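Speaker notes: What We Lose When We Rename the Parts Catalog
Curnbridge staff meeting, 1/22/21 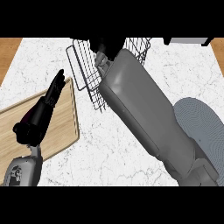
Start without the slides. Ask who has ever searched the catalog for "washer" and got the appliance. Wait for hands. There will be hands.

Say thanks to Nisreen Boutros for the slot, and promise to finish before lunch. Do not promise to finish early.

BACKGROUND (keep it short)

When Curnbridge bought Skallbridge, we got their warehouse, their customers and their names for things. Their catalog had 4,000 entries. Ours was smaller and we were smug about it. Then Yatziri Barrera put the two side by side and found 253 parts that both companies sold under different names. A few we had been buying from each other.

Pause here. Accounting may need a moment.

THE HINGE STORY

We call it a lift-off hinge. Skallbridge called it a Pitkänen, after the man who used to order them. He left before any of us started. The name stayed on the bin, then got into the invoices, and by the time we came along customers were phoning up and asking for "a pair of Pitkänens, left-handed."

First plan was to delete the name. I was in favor, and I wrote a memo that I would like everyone to stop forwarding. We took it out of search on a Monday, and the phones told us what they thought.

Halyna Semeniuk put it back as a hidden search term. Read her note to me aloud: "They know what they want. Let them say it wrong."

TWO RULES

One part, one official name. Boring is fine. If you're enjoying yourself, it's probably a bad name.

Old names stay searchable for good. Yes, even the rude one for the drain fitting. (Don't say it. Tiina Hämäläinen will ask you to say it. Still don't.)

WHO DECIDES

Elli Koivisto has the final word on names, and her inbox is open for arguments. Please keep it to 2 emails per part. Last week one bracket got its own thread with a subject line in capitals.

Mention that the new search is called Ilo. Somebody will ask what it stands for. It's Finnish for joy and it doesn't stand for anything — go straight to the demo.

DEMO

Type "pitkanen" without the dots. Hinge should come up first. If the appliance comes up, keep talking and go to questions.

QUESTIONS

Likely ones: part numbers (staying the same), printed catalog (yes, one more year), whether the bins get new labels (ask the warehouse, they have views).

Leave the sign-up sheet by the door. Bring a pen this time.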